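Ninness Puzzle Swap Board > General Chat > Missing pieces: do you disclose before a swap?

grumbleshelf
Posted Thursday, 7:14 pm

Finished the Balunberg harbor 1,000 last night and came up one short. Sky, naturally. I got it in a swap from somebody on this board who listed it as "complete to my knowledge," a phrase I now understand to be doing a lot of work.

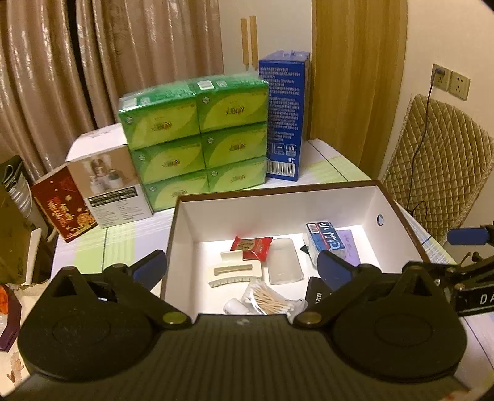

So my question is where the rest of you stand. If you haven't put a puzzle together yourself, do you say so in the listing? Or does "complete to my knowledge" cover you when your knowledge is zero?

tabletop_widow
Posted Thursday, 7:31 pm

If I haven't built it I write "not built by me." Four words. My fingers survived.

edgesfirst
Posted Thursday, 7:40 pm

Going to be the unpopular one. It's a free swap. You pay postage. If you want a guarantee, buy it sealed, and even then Montes will sell you a sealed box with two of the same piece in it and none of the one you need. Ask me how I know.

grumbleshelf
Posted Thursday, 7:52 pm

How do you know?

edgesfirst
Posted Thursday, 7:58 pm

Montes lighthouse, 636 pieces. Two identical bits of seagull. I wrote to them and they sent me a third bit of seagull.

mrs_quarterturn
Posted Thursday, 8:20 pm

636 is such an irritating number. I have two Montes ones and neither fits on any board I own.

On the actual topic, I weigh mine. Kitchen scale, pieces only, no bag. I write the weight inside the lid when I finish, and the next person can check it when it arrives. It's all in the wiki and I think three people do it.

tabletop_widow
Posted Thursday, 8:26 pm

quoting mrs_quarterturn: "I weigh mine"
One piece weighs less than the error on my scale. My scale thinks an egg is either 49 grams or 56 depending on where you set it down. You could lose half a cloud and never know.

mrs_quarterturn
Posted Thursday, 8:33 pm

Get a better scale. Or a more consistent egg.

lowtide
Posted Thursday, 9:05 pm

I swap maybe ten a year and I'd say one in five is short. I stopped minding when I started making replacements. Cardboard from a cereal box, press the gap with foil to get the outline, cut it, paint to match. For sky it takes almost no skill at all.

edgesfirst
Posted Thursday, 9:11 pm

Please tell me you disclose THAT. I got a swap once with a homemade piece in it and it was so tight I had to take out half a barn to get it loose.

lowtide
Posted Thursday, 9:15 pm

I write "one repair, lower left" in pencil on the bottom of the box. I'm not a monster. Was the barn the Fisamitz one?

edgesfirst
Posted Thursday, 9:18 pm

It was the Fisamitz one.

lowtide
Posted Thursday, 9:19 pm

Not mine then. Mine was the windmill.

grumbleshelf
Posted Thursday, 9:34 pm

I've moved the couch, both rugs and the dog. No sky. I still think a one-line rule would fix most of this: built or not built, and when. I'd rather take a puzzle with a known hole in it than spend two weeks working toward a surprise.

edgesfirst
Posted Thursday, 9:41 pm

And I'd rather not have another rule. Last April we had one about box corners, and people were rating dents out of ten. There was an argument over a six. Half the good swappers left over it.

tabletop_widow
Posted Thursday, 9:47 pm

It was a four at best.

grumbleshelf
Posted Thursday, 10:02 pm

Fine, no rule. I'll be putting the harbor back up for swap this weekend as 999. Will take anything with animals in it, no seagulls. lowtide, if you'd like to post your foil method properly I'd read it, mine keeps tearing at the knobs.

lowtide
Posted Thursday, 10:10 pm

Use the heavy foil, and rub it with the back of a spoon. Will write it up when I find my good scissors.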